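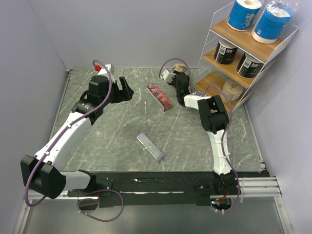 회사 소개

고딧몽(Goditmont)은 양팔 로봇 셀을 설치하고, 점검하고, 고치는 회사입니다. 로봇을 만들지는 않습니다. 만드는 분들은 이미 많고 대체로 저희보다 똑똑합니다. 다만 그분들이 다음 모델을 만들러 떠난 뒤에도 팔은 책상 위에 남아 있고, 케이블은 여전히 어딘가에 걸리며, 영점은 조금씩 딴 데로 갑니다. 그때 전화를 받는 쪽이 저희입니다.

보통 이런 페이지에는 비전과 미션이 올라갑니다. 저희도 한 번 써 보았는데, 다 쓰고 나니 옆 건물 정수기 회사의 것과 구별이 되지 않아 내렸습니다. 그 자리에 저희가 가장 오래 붙들고 있는 셀 하나를 어떻게 돌보는지 적어 두었습니다. 저희가 어떤 사람들인지는 그쪽에서 더 잘 드러날 것 같습니다.

알탐 셀

셀의 이름은 알탐(Altham)입니다. 뜻은 없습니다. 이름을 정하는 회의가 길어지자 누군가 화이트보드에 남아 있던 단어를 가리켰고, 다들 점심을 먹고 싶어 했습니다.

알탐은 검은 가로 레일 위에 팔 두 대를 올린 구성입니다. 작업면은 회색 대리석 무늬이고 세 면이 벽으로 막혀 있습니다. 한쪽에는 흰 철제 틀에 나무 선반을 얹은 진열대가 서 있습니다. 생활용품을 집고, 옮기고, 선반에 올리는 동작을 시험하는 자리라서 저희 비품 목록에는 공구 말고도 두루마리 휴지와 종이컵이 들어 있습니다. 처음 오신 세무사님이 이 항목에서 한참 머무르셨습니다.

고객사에 나갈 절차는 모두 알탐에서 먼저 해 봅니다. 새 나사 고정제도, 새 케이블 클립도, 누가 어디서 보고 온 근사한 보정 방법도 일단 여기를 거칩니다. 근사한 방법의 상당수는 여기서 생을 마감합니다. 기록은 4월에 장부를 새로 만든 뒤로 한 건도 빼지 않고 적고 있으며, 현재 1,985건을 넘겼습니다. 그중에는 "소리가 남"이라고만 적힌 것도 있고, 그다음 줄에 "소리가 안 남"이라고 적힌 것도 있습니다. 두 줄 사이에 무슨 일이 있었는지는 아직 밝혀지지 않았습니다.

설치: 레일부터 봅니다

팔을 설치한다고 하면 다들 팔을 떠올리시는데 첫날에는 팔을 상자에서 꺼내지도 않습니다. 레일과 그 아래 프레임을 잡는 데 하루가 갑니다. 레일이 비틀린 채로 팔을 올리면 두 팔은 각자 자기가 옳다고 믿으면서 서로 다른 곳을 가리킵니다. 소프트웨어로 보정할 수 있다는 말도 맞습니다. 저희도 그렇게 해 본 적이 있고, 보정값 위에 보정값을 얹다가 결국 볼트를 풀었습니다.

순서는 이렇습니다. 프레임의 수평을 잡고, 레일 볼트를 가운데에서 바깥쪽으로 번갈아 조입니다. 한 바퀴를 약하게 돌고 나서 다시 한 바퀴를 규정값으로 돕니다. 조인 볼트에는 페인트 펜으로 줄을 긋습니다. 나중에 줄이 어긋나 있으면 볼트가 돌아갔다는 표시입니다. 줄을 두 번 그은 볼트도 있는데, 이것은 누가 다시 조이고 예전 줄을 지우지 않았다는 표시입니다. 신입 교육에서 제일 먼저 가르치는 것이 지우개용 알코올 솜의 위치입니다.

그다음에야 팔이 올라갑니다. 마운팅 플레이트의 바닥을 닦고, 손바닥으로 쓸어 보고, 또 닦습니다. 부스러기 하나가 플레이트 밑에 끼면 팔 끝에서는 꽤 먼 거리로 나타납니다. 예전에 오른팔 끝이 12mm 빗나가서 이틀 동안 모터와 엔코더와 서로를 의심한 적이 있습니다. 범인은 포장재 조각이었습니다. 지금은 작은 비닐봉지에 담겨 사무실 벽에 걸려 있으며, 회사가 보유한 유일한 예술품입니다.

양팔 셀에는 한 팔짜리에 없는 절차가 하나 더 있습니다. 두 팔이 서로의 영역에 들어올 때 누가 양보할지를 정해 두는 일입니다. 저희는 공유 영역에 한 팔씩만 들여보내는 설정으로 시작하고, 그 상태에서 문제가 없을 때 겹치는 동작을 허용합니다. 고객분들은 대개 첫날부터 두 팔이 춤추듯 움직이는 것을 보고 싶어 하십니다. 저희도 보고 싶습니다. 속도를 낮게 걸어 두고 한 손을 비상정지 위에 올린 채로 봅니다.

케이블 이야기

저희 출동의 큰 부분은 케이블입니다. 로봇 공학의 최전선에서 일한다고 소개하면 부모님들이 좋아하시는데, 하는 일을 자세히 설명하면 표정이 조금 달라지십니다.

알탐의 손목에서 내려오는 케이블은 보라색입니다. 검은 하우징 옆에서도 한눈에 보이고, 어디가 눌렸는지 찾기도 편합니다. 고리를 얼마나 남길지는 계산보다 습관에 가깝습니다. 손목을 끝까지 돌려 보고, 팔꿈치를 다 접어 보고, 그 상태에서 케이블이 당겨지지 않는지 확인합니다. 그런 다음 반대 방향으로도 합니다. 반대 방향을 빼먹는 사람이 꼭 있고, 저도 그랬습니다.

클립은 끝까지 조이지 않습니다. 링크를 따라 살짝 미끄러질 여유를 주고, 커넥터 바로 옆에서만 단단히 잡습니다. 커넥터가 케이블의 무게를 지고 있으면 얼마 뒤 카메라 영상이 가끔 사라집니다. '가끔'이 제일 곤란합니다. 아예 안 나오면 바꾸면 되는데, 가끔 안 나오는 카메라는 저희가 도착하는 순간 완벽하게 작동합니다. 이런 경우에는 팔을 천천히 움직이면서 손가락으로 케이블을 따라 내려갑니다. 옆에서 보면 맥을 짚는 것 같다고들 하십니다.
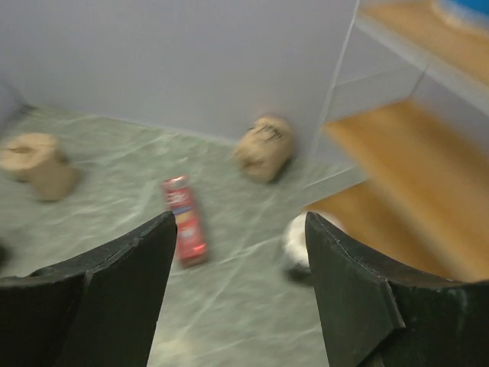 그리퍼 손끝은 소모품입니다. 견적서에도 소모품이라고 적고, 설치하는 날에도 말로 한 번 더 말씀드리는데, 그래도 첫 교체 때는 다들 조금 서운해하십니다. 손끝은 물건에 닿고 바닥에 닿고 가끔은 닿으면 안 되는 데도 닿습니다. 모서리부터 닳고, 닳은 면이 좌우가 다르면 물건이 집히면서 살짝 돕니다. 상자는 그나마 티가 덜 나지만 캔이나 컵처럼 둥근 것은 바로 티가 납니다.

점검할 때는 그리퍼를 완전히 닫고 뒤에서 손전등을 비춥니다. 두 손가락 사이로 빛이 고르게 새면 괜찮고, 한쪽만 굵게 새면 정렬을 다시 합니다. 긁힌 자국 자체는 문제가 아닙니다. 손톱을 대고 밀어서 걸리는 턱이 있으면 교체 대상으로 적습니다. 손톱이 짧은 직원은 플라스틱 카드를 씁니다. 총무팀에서는 왜 헬스장 회원 카드가 공구함에 있느냐고 물었고, 헬스장에서는 쓸 일이 없다는 답을 들었습니다.

손끝을 갈고 나면 열림 폭과 닫힘 위치를 다시 잡습니다. 새 손끝은 닳은 것보다 두꺼워서 예전 값을 그대로 쓰면 모터가 닫힌 뒤에도 계속 밀고 있습니다. 전류가 올라가고, 손목이 따뜻해지고, 전화가 옵니다. 교체는 양쪽을 함께 합니다. 한쪽만 멀쩡하다고 아껴 두었던 손가락들이 서랍에 모여 있는데, 아직 짝을 찾은 것이 없습니다.

카메라와 룰러

손목 카메라는 브래킷 나사 하나만 느슨해져도 세상을 다르게 봅니다. 사람이 안경을 삐뚤게 쓴 것과 비슷한데, 로봇은 안경을 고쳐 쓰지 않고 삐뚤어진 세상을 향해 자신 있게 손을 뻗습니다.

이 문제 때문에 만든 것이 룰러(Ruller)입니다. 사내 점검 도구이고, 처음에는 자를 뜻하는 영어 단어로 지으려 했는데 저장소를 만든 사람이 철자를 틀렸습니다. 고치려고 했을 때는 이미 여러 스크립트가 그 이름을 부르고 있었습니다. 그래서 제품명이 되었고, 로고도 있습니다.

룰러가 하는 일은 단순합니다. 팔을 정해진 자세로 보내고, 손목 카메라로 작업면의 기준 표식을 찍게 하고, 지난번 위치와 비교합니다. 차이가 허용치 안이면 날짜와 값을 적고 조용히 끝납니다. 넘으면 작업을 시작하지 못하게 막습니다. 막는 기능을 넣을지를 두고 의견이 갈렸습니다. 경고만 띄우자는 쪽이 있었는데, 그쪽 의견대로 한동안 운영해 보니 모두가 경고 창을 닫는 속도만 빨라졌습니다.

기준 표식은 점검할 때만 꺼내서 지정된 자리에 놓습니다. 예전에는 스티커를 붙여 두었습니다. 대리석 무늬 위에 스티커가 있으니 물체 인식 쪽에서 그것을 자꾸 물건으로 여겼고, 한번은 오른팔이 오후 내내 스티커를 집으려고 했습니다. 끈기는 인정합니다.

작업면 무늬에 대해서도 가끔 질문을 받습니다. 민무늬가 낫지 않으냐는 말씀인데, 고객 현장의 책상이 민무늬라는 보장이 없어서 저희는 무늬 있는 쪽을 둡니다. 흰 줄과 얇은 물건을 헷갈리는 문제는 여기서 미리 겪는 편이 쌉니다. 닦는 일만은 확실히 번거롭습니다. 무늬인 줄 알고 넘어간 먼지가 다음 날 자리를 옮겨 있으면 먼지입니다.

매일 하는 일, 가끔 하는 일

아침 점검은 전원을 넣기 전에 시작합니다. 아래는 알탐 옆에 붙여 둔 종이를 그대로 옮긴 것입니다. 문체가 고르지 않은 것은 여러 사람이 이어 썼기 때문입니다.

비상정지 눌러 보고 풀기. 눌린 채로 퇴근한 사람 이름 적지 말 것(다 압니다).
레일 볼트 줄 확인.
팔을 손으로 살짝 흔들기. 관절에서 덜컥하면 전원 넣지 말고 적기.
케이블 눌린 데 없는지 위에서 아래로. 아래에서 위로 한 번 더.
작업면 비우고 닦기. 물건 올려놓은 채로 닦는 것은 닦은 것이 아님.
전원. 표시등 확인. 소리 듣기.
홈 자세로 천천히. 이때 커피 들고 있지 않기.
룰러 실행.
그리퍼 열고 닫기. 빈손으로 먼저, 그다음 종이컵. 컵이 찌그러지면 힘 설정 확인.

종이컵은 싸고 정직한 시험 도구입니다. 힘이 세면 찌그러지고 약하면 떨어지고, 어느 쪽이든 부속품값이 나오지 않습니다. 캔은 조금 더 어려운 상대입니다. 세워 둔 캔은 손끝이 비스듬히 들어가면 밀려서 넘어가고, 넘어간 캔은 굴러서 꼭 팔이 닿지 않는 구석에 자리를 잡습니다. 긴 집게를 하나 장만해 두었습니다. 로봇 회사에서 사람이 집게로 물건을 꺼내는 광경은 견학 일정에 포함되어 있지 않습니다.

수리가 끝난 뒤에는 집고 놓기를 100회 돌립니다. 횟수는 타협하지 않습니다. 초반에 멀쩡하다가 열이 오르면서 어긋나는 관절이 있고, 후반에 가서야 풀리는 나사가 있습니다. 이 시험이 도는 동안 담당자는 자리를 지킵니다. 지켜보는 일은 대단히 지루하며, 저희 직원들이 뜨개질을 잘하는 이유이기도 합니다. 중간에 한 번이라도 멈추면 처음부터 다시 셉니다. 거의 끝나 갈 때 멈춘 경우에 대한 예외 규정을 만들자는 제안이 해마다 올라오고 해마다 부결됩니다.

고장이 났을 때

관절 하나가 말을 안 들으면 바로 모터부터 바꾸고 싶어집니다. 상자를 뜯으면 일을 하는 기분이 듭니다. 저희는 그 전에 순서대로 봅니다. 전원 전압, 커넥터, 통신선, 설정값, 그리고 마지막이 모터입니다. 이웃한 관절과 케이블을 바꿔 꽂아서 증상이 따라오는지 보는 방법을 자주 씁니다. 증상이 케이블을 따라가면 케이블이고, 제자리에 있으면 관절 쪽입니다. 둘 다 멀쩡해지면 커넥터가 덜 꽂혀 있었던 것인데, 청구서에 뭐라고 적을지가 제일 고민되는 경우입니다. 저희는 "커넥터 재체결"이라고 적습니다. 출장비는 받습니다.

부품은 데샹(Deschamps)에서 받습니다. 감속기든 클립이든 주문서를 넣으면 포장이 아주 꼼꼼하게 옵니다. 나사 한 봉지가 전자레인지만 한 상자에 담겨 온 적도 있습니다. 덕분에 저희 사무실에는 완충재가 떨어지는 법이 없고, 벽에 걸린 그 조각의 출처에 대해서는 서로 이야기하지 않기로 했습니다.

팔을 떼어 낼 때는 꼭 받칩니다. 브레이크가 없는 관절은 전원이 꺼지는 순간 중력의 의견을 따릅니다. 두 사람이 한 조로 움직이고, 한 명은 팔만 잡고 있습니다. 잡고 있는 사람은 다른 일을 하지 않습니다. 드라이버를 건네주는 것도 안 됩니다. 이 규칙에도 사연이 있지만 당사자가 이 페이지를 읽으므로 생략합니다.

떼어 낸 부품은 버리기 전에 열어 봅니다. 그리스 색, 이빨 마모, 전선 피복을 보고 장부에 적습니다. 다음에 같은 소리가 날 때 이 기록이 제일 먼저 쓰입니다. "소리가 남"이라고만 적던 시절을 지나 요즘은 "오른팔 팔꿈치, 접을 때만, 마른 나뭇가지 밟는 소리"까지 적습니다. 문학적 표현은 권장하지 않으나 막지도 않습니다.

사람들

현장과 알탐을 총괄하는 사람은 위다드 세만(Widad Semaan)입니다. 장부를 새로 만든 것도, 룰러에 막는 기능을 넣자고 끝까지 우긴 것도 이분입니다. 고장 보고를 들을 때 "마지막으로 만진 사람이 누구예요?"를 제일 먼저 묻습니다. 혼내려고 묻는 것이 아니라고 본인은 주장하며, 그 사람이 무엇을 했는지 들으면 점검 시간이 절반으로 준다고 합니다. 마지막으로 만진 사람이 본인인 경우도 장부에 여러 건 있습니다.

나머지 직원은 기계 쪽과 전장 쪽과 소프트웨어 쪽으로 나뉘어 있지만, 처음 석 달은 누구나 알탐의 아침 점검을 맡습니다. 소프트웨어로 입사한 분도 볼트를 조이고, 기계로 입사한 분도 로그를 읽습니다. 서로의 일을 존중하게 된다고 채용 공고에는 썼습니다. 실제로는 서로의 일을 탓할 때 근거가 정확해졌습니다.

저희가 해 드리는 일

신규 셀 설치와 정렬. 레일과 프레임 포함입니다. 책상이 흔들리면 책상도 봐 드리지만, 바닥이 흔들리면 건물주와 상의하셔야 합니다.

정기 점검. 볼트, 케이블, 손끝, 카메라 위치를 보고 룰러 기록을 넘겨드립니다. 기록은 고객의 것입니다. 나중에 다른 업체로 옮기셔도 가져가시면 됩니다.

고장 수리. 전화하시기 전에 팔이 멈춘 자세를 휴대전화로 찍어 두시면 도움이 됩니다. 이미 손으로 밀어서 제자리에 돌려놓으셨다면 그렇다고만 말씀해 주십시오. 다들 그렇게 하십니다.

사용자 교육. 아침 점검을 직접 하실 수 있게 알려 드립니다. 교육이 잘되면 저희 출동이 줄어드는 사업 모형이라 회계 쪽에서는 의아해합니다만, 점검을 직접 하시는 곳의 전화는 증상이 정확해서 저희도 공구를 제대로 챙겨 갈 수 있습니다.

하지 않는 일도 적어 둡니다. 안전 정지를 우회하는 배선은 하지 않습니다. 시연 전날 밤 속도를 올려 달라는 요청도 받지 않습니다. 시연 당일 아침의 요청도 마찬가지입니다.

찾아오시는 분께

알탐은 방문해서 보실 수 있습니다. 시험 중에는 벽 안쪽으로 손을 넣지 말아 주시고, 소지품은 작업면에 내려놓지 말아 주십시오. 휴대전화를 올려두신 분이 계셨는데 왼팔이 집어 선반에 곱게 진열해 드렸습니다. 성능 면에서는 고무적인 일이었습니다.

방문 신청은 문의 양식으로 하시면 됩니다. 한 번에 5명까지 모실 수 있고, 더 오시면 뒤에 서신 분은 위다드의 뒤통수를 보고 가시게 됩니다. 급한 고장은 양식을 쓰지 마시고 계약서에 적힌 번호로 전화해 주십시오. 양식은 점심 먹고 봅니다.

마지막 수정: 2025-01-29

회사 소개 | 점검 안내 | 룰러 | 채용 | 문의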